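Gustow Sets Out New Tray Layout for Table Service Stations

April 24, 2019

Gustow, the catering supply and training firm, has published a revised layout for the side tables used in small dining rooms and staff canteens. The new layout replaces the single large tray that has been standard in the firm's guidance with separate containers placed side by side, each with one job. It applies to side tables only. Kitchen counters and dish return windows are covered by a different sheet, which has not changed.

The revision was written by Zoi Spanos, who has handled the firm's table service guidance for several years. It runs to eight pages, most of them taken up with placement, cleaning intervals and the order in which containers are to be cleared.

Under the old layout, cloths, used cutlery and small dishes were collected in one tray and sorted in the kitchen. Gustow reviewed 417 clearing rounds at canteens that follow its guidance and found that sorting took longer than the clearing itself in 40 of them. The most common cause of delay was a damp cloth or other small soft item lying under dishes, where it had to be found and removed before the tray could be washed.

The revised layout calls for two shallow trays of different colors and one bowl. The trays are set on the bare tabletop with a gap between them, so that each can be lifted without moving its neighbor. The larger tray goes in the center and is kept clear between rounds. Soft items go in the smaller tray at the left. The bowl stands at the right and takes loose small items that would otherwise slide around on a flat base.

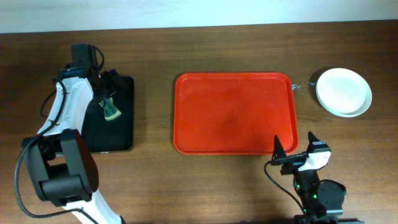 The side table layout with black tray, red tray and white bowl. The center tray is empty.

Color is used only to tell the trays apart. Gustow does not require red and black, and the sheet states that any two colors will do if they can be told apart under the room's normal lighting. It advises against pairing dark blue with black, a combination that was misread at two canteens during the review. The bowl should be white or another light color, as food residue is easier to spot on a light surface.

Rim height receives a section of its own. A low rim is specified for the center tray, because staff reach into it from more than one side. Rounded corners are preferred to square ones on both trays. Square corners hold crumbs and take longer to wipe, and the sheet notes that they chip sooner when trays are stacked for storage.

The table surface is also covered. Wood is acceptable if it is sealed and level. Liners and mats under the trays are no longer recommended. In the earlier guidance a cloth mat was listed as optional, and many canteens used one to reduce noise. The revised sheet removes the option on the grounds that mats shift when a tray is lifted and have to be laundered separately.

"The mat was the part people asked about most," Spanos said. "It made the table quieter. It also meant one more thing to wash, and when it moved, the trays moved with it."

Clearing follows a fixed order. The tray with the soft items is taken first, the bowl second and the center tray last. Each container is wiped or replaced before the next one is picked up. Where a spare set is available, the sheet recommends swapping the full set and doing the wiping in the kitchen. Where there is no spare, cloths used for wiping must not be put back in the left tray until the round is finished.

Cleaning intervals depend on the number of meals served. Rooms serving up to 100 meals a day are to wash the trays and bowl once after each meal period. Larger rooms are to wash them at the midpoint of the period as well. The sheet does not name a detergent. It asks only that the product be suitable for the tray material and that trays be dried before stacking.

Two canteens have worked with the layout ahead of publication. The Fuvetti canteen, which serves a single lunch period, adopted it with no changes. The Cherkaoui dining room asked for a variation in which the order of the containers is reversed, with the bowl at the left, to suit a table that stands against a wall on its right side. Gustow has included the reversed order as a permitted alternative. The center tray stays where it is in both versions.

Existing trays may be kept in use. The firm set no minimum size for the smaller tray, but the center tray must be wider than it is deep and must be the largest container on the table. Canteens that own only one size of tray can meet the requirement for now by using the larger format in the center and a baking or storage tray at the left, provided it has no lid and no handles that stick out over the gap.

Replacement sets will be stocked by Pomiton, which already supplies the firm's training rooms. Pomiton said the sets will be sold without cutlery dividers. Dividers can be ordered separately but are not part of the layout, and the sheet advises against fitting one in the center tray.

The previous guidance remains valid until July, when the revised sheet takes over for all new training courses. Staff who have completed a course under the old layout do not need to repeat it. Gustow will issue a one-page wall card showing both permitted orders, and canteens can request printed copies through their usual training contact. Questions about tables that do not fit either order should be sent to the firm with the table's measurements and a note of which sides are open to staff.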